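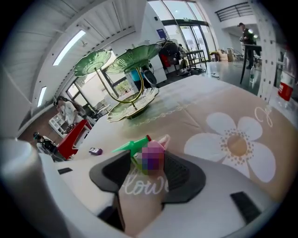 Montoya Student Robotics Club opens its doors for table-setting showcase

May 8, 2019 – Hi, I'm Amparo Alcaraz, and I get to coach the Montoya Student Robotics Club. We're putting on our first public showcase this June and I'd love for you to come!

Our students have spent the term on a project they named Nikance. The idea is simple to say and pretty hard to do: teach a robot to set up and clear a party table. They collect the lessons by hand, using a hand-held gripper to pick things up and put them down again while it records. So far they have 2,281 recordings, and 318 of those come from the dessert stand alone (three tiers, green leaf-shaped plates, skinny gold stems – everybody's favorite and everybody's headache).

We work in a big bright room with tall windows, and the students like to change the table between rounds. One round might have a flowered tablecloth, another a white marble pattern. They also work with marker cubes, black and white with square printed codes, and they'll happily talk you through those for as long as you'll stand there.
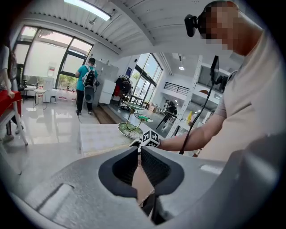 What you'll see in June

The club has 33 members, split into 4 teams, and each team will run its own table. You can try a gripper yourself, look through the recordings with a student, and vote for the best table. The winning team takes home the Bidon Cup, which is a soup pot with handles we painted gold.

Admission is free and kids are welcome. Reporters who'd like to come by early and talk with the teams can leave a message for me at the Montoya front desk.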